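Festine Community Support
Ticket 1308: Oven runs hot on bake, fine on convection
Status: Open, waiting on customer
Product: Monti wall oven
Opened by: Signe Lie

Signe Lie wrote:

Hi there! I've been going back and forth with my Monti for weeks now and I finally gave up and made an account so I could write in. Short version: regular bake runs way too hot, convection is fine, and I can't for the life of me work out why the two would be different when it's the same box with the same sensor (it is the same sensor, right?).

Longer version. I bake a lot of cookies, mostly a lemon shortbread that is very pale when it's done right, so I notice right away when the heat is off. On bake at 350 the edges go brown before the middles have set. I moved the rack down a notch, then up two, then swapped the dark sheet for a light one. Browner edges every time. Then I flipped to convection at 325, same dough, same sheet, and out came a perfectly nice tray!

So I bought an oven thermometer and hung it from the middle rack. After a full half hour on bake at 350 it was sitting just under 400. On convection at 325 it read 325, maybe a hair over. I did this on Sunday with nothing else in the oven and the door kept shut.

What I've tried so far:

Turned the breaker off for ten minutes and back on. No change, except that I had to set the clock again.

Took out the bottom liner. I know, I know, the manual says not to use one. It's gone now and bake is still hot.

Looked at the door gasket all the way around. No rips, and it grips a dollar bill on all four sides.

Any ideas? I'd love to not pay for a visit if this is a setting somewhere.

Wajid Minhas (Festine Support) wrote:

Hi Signe, thanks for all the detail, it saves us both some time. Yes, one sensor does both modes. On your model the two modes keep separate offsets, though, so one can be off while the other is fine. Could you hold Bake and Clock together until the display changes, and tell me the number you see? Then do the same with Convection and Clock. Please don't change anything yet.

Signe Lie wrote:

Ooh, a secret menu! Okay, Bake and Clock gives me 18. Convection and Clock gives me 0. I did not set that 18, at least not on purpose, but I did wipe down the panel pretty hard after a jam incident, so who knows.

Wajid Minhas (Festine Support) wrote:

That 18 is an upward offset in degrees, so it explains a good part of what you're seeing but maybe not all of it. Press the minus key until it reads 0, then press Start to save. Run your thermometer test again on bake and let me know.

Signe Lie wrote:

Did it, and it's much better! Bake at 350 now settles at 372 or so. Still warm, but I got through a whole batch with only the back row a bit tan. I packed those up for my neighbor Doina anyway (she likes them crunchy) and the good ones went in the tin with the lemon on the lid.

One new thing, though. While it's heating up, the thermometer shoots way past the setting before it comes back down. I caught it at 459 once, which seems like a lot for an oven that's supposed to be at 350. Is that normal? Convection doesn't do it.

Wajid Minhas (Festine Support) wrote:

Some overshoot during preheat is normal, but that's more than I'd like to see. I've asked Oda Bråten on our parts side to look at the ticket as well. My guess is the sensor is sitting too close to the back wall, which the fan would partly cover up on convection. Please run through the steps below when you have a minute. Breaker off and oven fully cool before you touch anything inside.

Signe Lie wrote:

Will do, probably tomorrow morning. I'll write down the numbers as I go. I'm copying your steps in here so I can fill them in from my phone.

Step 1: Breaker off. Find the sensor, upper left on the back wall. Check that both screws are snug and the probe points straight out into the oven.
Result: not done yet 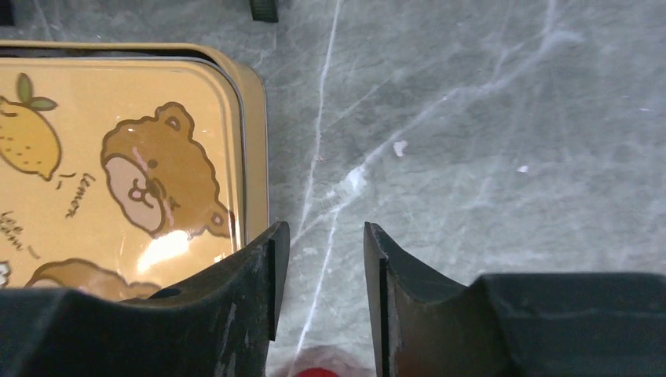
Step 2: Breaker on. Bake at 350, thermometer on the middle rack. Write down the highest reading during preheat, then the reading after thirty minutes.
Result: not done yet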